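3.2 Items, cabinet and tray

The questions in this part of the study concern small goods that have no fixed place in a home. Large goods are easy to predict. Milk goes in the refrigerator and flour goes in a cupboard, and the interviews in Section 2 showed little disagreement on either. A narrow package of cookies is harder. In the 80 households we interviewed, it was kept in a drawer, on a shelf, in a bread box, on top of the microwave, or on the table until it was eaten. People who gave the same answer often gave different grounds for it. Some named the size of the package, some named the person it was to be kept away from, and some said only that it had always been there.

We drew the items for the table task from the interview transcripts. Ulla Amundsen and Nicanor Toledo went through them separately and marked every mention of an item that a household member had put down "for now" and left. This gave 234 mentions. After spelling variants and near duplicates were merged, we kept 22 items for the pool. An item was dropped if it needed cooling, if it was fragile, or if it could not be bought again in the same form for later sessions. Jars were dropped as well, after Gunvor Haugland pointed out that most of those in the transcripts were half empty, and that a full one would be treated differently.

Items with printed packaging were used as sold. We considered covering the labels with plain paper, as was done in the earlier Vingate sessions, but decided against it. A plain package has to be handled before one can say what it is, and several people in those sessions shook the packages or asked what was inside. With the print left on, the contents are known at a glance. The drawback is that a strong pattern or a known name may pull attention, and some packages look like gifts. We return to this in Section 5.

The tabletop is matte gray. A dark surface was chosen over the white one used at Vingate, where pale items were hard to make out in the records. The cabinet has two drawers, one above the other, and is small enough to be moved by hand. We asked for a cabinet with no marking on the drawers. A label, even a plain letter, suggests that a sorting rule already exists, and we wanted the rule to come from the person doing the task. The tray gives a third place that is neither closed storage nor the bare table. 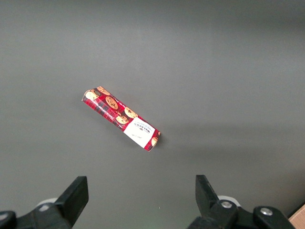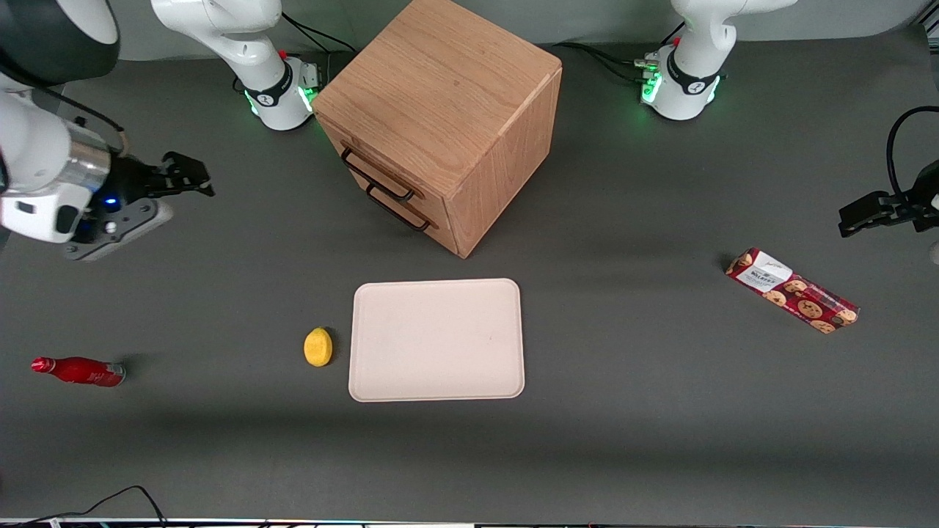

Figure 2. Task materials. The first picture shows the cookie package on the gray tabletop; the second shows the two-drawer wooden cabinet and the tray, with small items on the table.

The position of the cabinet matters more than we expected when we planned the task. In a trial round at Mekmont it stood near the front edge, and the top of it was used as a shelf far more often than either drawer. Moving it to the back reduced this. It did not stop it, and we count the top of the cabinet as a place in its own right, coded separately from the drawers. Njål Strömberg suggested a sloped lid to rule it out. We did not follow this, as the interviews contain many accounts of things kept on top of other things -- bread boxes and low cupboards in particular -- and a task that made this impossible would leave out a common habit.

Items were laid out loosely, with space between them and at different angles. We avoided rows and squared-up edges. In the trial round, a neat layout was often left as it was, and when asked, people said that the table already looked tidy. An item lying at an angle was more likely to be picked up, whatever it was. The starting layouts were drawn on paper in advance and set from the drawings. Both drawers were closed and empty at the start of each layout.

The instruction was short: "Please put these where you would want to find them." The word "tidy" was left out on purpose. Each placement was coded by item, by place (upper drawer, lower drawer, top of cabinet, tray, table) and by whether the item was moved again before the person said that they were done. The task gave more than 400 coded placements. Alvar Wikström coded all of them and Gunvor Haugland coded a part chosen at random. Where the two codes differed, the usual cause was an item resting on the rim of the tray. These were settled by rule: an item counts as being in the tray if it would move with the tray when the tray was lifted.

Two limits of the materials should be kept in mind when reading Section 4. First, two drawers are few. Several people said that at home they would split food from other goods and then split the food again, which the cabinet does not allow. Their answers on this point were noted but not coded. Second, long packages raise a question of fit that short ones do not. A person who puts a long package on the tray may prefer the tray, or may have judged that the drawer was too shallow front to back. We asked about this after the last layout, and the replies are given with the placements for each item in Table 3. The coding sheet, which was revised after the trial round, was fixed on 21/12/2021 and was not changed after that.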